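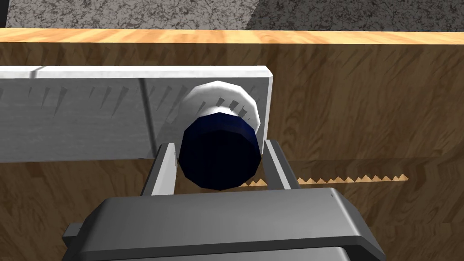 Gemotora Practice Mute for Trombone

Straight to the claims, then. The box says this mute makes a tenor trombone "silent." It doesn't. A player in the next room will still hear you, and so will a light sleeper upstairs. What you get is a horn quiet enough for an apartment in the evening, provided you stay out of the loud end.

Fits: tenor trombones, small and large bore. Bass players should look at the Driten instead.
Weight: 10 ounces
Supplied with: cloth bag, spare cork strips

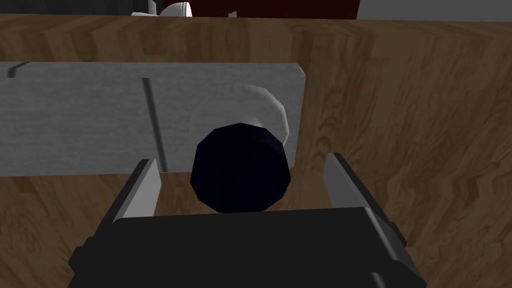
How it plays

Better than the old Szalai, which went sharp on everything and choked below the staff. The Gemotora also goes sharp, only less. Pull the main slide a little and check against a tuner. Low notes feel stuffy, and we don't believe the maker's line about "open horn response." Long tones and slow scales are fine. We would not use it on stage for any piece that asks for a straight mute or a cup. The sound is thin and buzzy out front, whatever the leaflet says.

The corks come thick. Sand them a bit at a time, as they can't be put back. Our shop copy needed 20 minutes of this before it would stay in a Stivetti bell.

Price: $52. Returns accepted within 17 days if the corks have not been sanded.

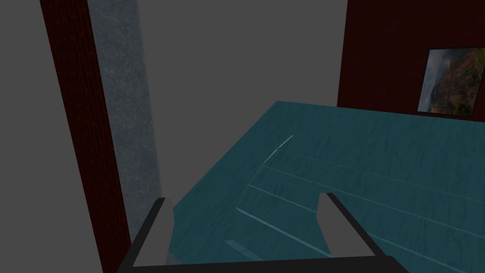

Will daily practice with this mute build up my breathing?

The maker says so, but we have seen nothing to back it up. It adds resistance, and many players start to blow too hard against it. Use it when you need the quiet, and play some open notes each day as well.

Spare cork strips are sold separately. Next delivery due in September.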